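The Pink Bone

The club met in the room above the bakery in Grusthorpe, and by five o'clock the stairs always smelled of bread. I was the oldest student there. The others were sixteen, seventeen, and I had a gray beard and reading glasses, and I wrote everything down in a paper notebook because I did not trust my English to remember for me.

Our project was called Pleltovden. It was a word one of the girls had made by hitting the keyboard with her eyes closed, and we voted for it. The goal was simple to say. We would teach an arm to pick up things from a table, and in January we would take it to the competition in Cáceres. To teach it, we had to show it first. Each of us took the hand gripper, squeezed the handle, picked up a thing, put it down on the mat, and began again. Our teacher wanted 1000 good examples. By the first week of December we had 700.

I was slow at it. The young ones played music and worked quickly, and their examples were quick too, with small jumps in them. Mine were like the movements of a man who carries soup. I repaired sewing machines for most of my life, for a company called Medari, and I cannot move near a needle without care, even when there is no needle.

The things on the table changed every evening. We had spoons, a sponge, a cup, keys. Then one boy emptied his backpack and a dog toy came out, pink like chewing gum, with spikes on both ends. He looked at it for a long time. His dog had died in the autumn, and he had not opened that pocket.

"We can use it," he said. "It's a good shape. It's difficult."

It was difficult. If you closed the fingers on the spikes, the toy turned and slid away. If you came from above too fast, you pushed it across the wood. He tried it many times that evening and each time he said, "Again," to no person in particular. I held the notebook and made my marks. After one of the bad ones he put the gripper down and went to the window, and the girl who had named our project turned off the music without being asked.

I wanted to say something to him. In my language there is a sentence for such moments, a short one, which older people say to younger ones and which means more or less that the house stays warm after the fire. I translated it in my head and it sounded like an advertisement for heating. So I took the gripper.

"Show me how he carried it," I said.

"Who?"

"The dog. Where did he bite?"

The boy came back from the window. He thought about it seriously, as he did with all technical questions. "In the middle," he said. "Always in the middle. He didn't like the spikes."

"Then he was smarter than us."

He laughed a little, with his nose. I gave him the gripper again, and I turned the bone so that its end pointed at him, with the dark slot toward his hand. He had to go forward, over the near end, and close on the smooth part where the three little bones are raised. He went slowly. I had never seen him go slowly before. The bread smell was coming up the stairs, and a bus passed and shook the window, and he waited for the shaking to finish before he closed the fingers.

It lifted straight. He carried it to the green mat and set it down there, and did not let go at once.

"Seven hundred and one," I said, and wrote it.

We did eighteen more that night with the bone only. On the way down the stairs he told me the name of the dog, which I will keep for myself. On 17 December 2025 we stopped for the holidays with 794 examples, less than the teacher wanted. She said it was enough to start, and that we would see in Cáceres what the arm had learned. I think about it sometimes before I sleep — a machine in a strange city, reaching over the spikes for the middle, as a dog did it.

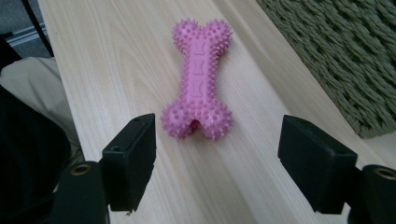

The bone on our table in Grusthorpe.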